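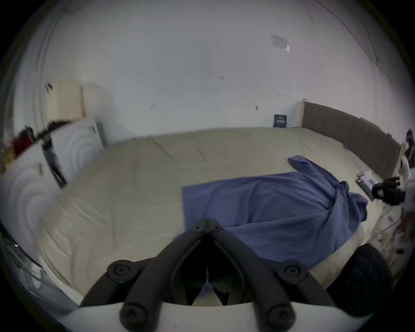

Workshop Notebook: Student Manipulation Project, Entry 42

24 December 2024

Purpose of entry

To record the state of the bedroom task set before the workshop closes for the holiday, and to list the points to be settled before recording resumes in February.

Task under review

Cloth handling on the bed. The operator approaches the blue cloth with the hand-held gripper, takes hold of one end, and lays the cloth out so that its long edge runs parallel to the headboard. The starting position for this task is a crumpled cloth on a beige sheet. The sheet is to be left wrinkled, as the Jorner planning software must learn to tell a fold in the cloth from a fold in the bedding.

Work carried out

The pivot bolts on the Clekeo gripper were checked and tightened before the session. The left finger had been closing slightly ahead of the right. The linkage was adjusted and the fault did not return.

Students worked in teams of 4. Each team member took one turn as operator and one as log keeper. Two teams completed the full sheet of attempts; the third lost time to a flat battery and will finish in February.

The project total now stands at 3,000 logged attempts across all household tasks. The target set at the start of the year has been met for cloths and for cups. Drawers remain behind.

Observations

Grasps taken at the narrow end of the cloth were more reliable than those taken at the broad end, where the fingers often picked up the sheet as well. Operators are asked to note "sheet caught" in the log and to let the attempt run to its end.

Several operators lifted the cloth too quickly. The Kao tracking module lost position in 4 attempts, all of them fast lifts. These have been marked and will be left out of training.

Outstanding

- Replace the finger pads on the second gripper.
- Agree one wording for partial success. The Burnis log sheets and the older sheets differ.
- Copy the session files to the shared drive and confirm that they open.
- Decide whether pillows are to be added to the task set.

Recent entries
Entry 41: Drawer handles, second attempt
Entry 40: Log keeper training
Entry 39: Cup placement on a low shelf
Entry 38: Battery charging rota

Search this notebook
Enter keyword Go

Contact the workshop office | Copyright Burnis Student Robotics Workshop | Back to top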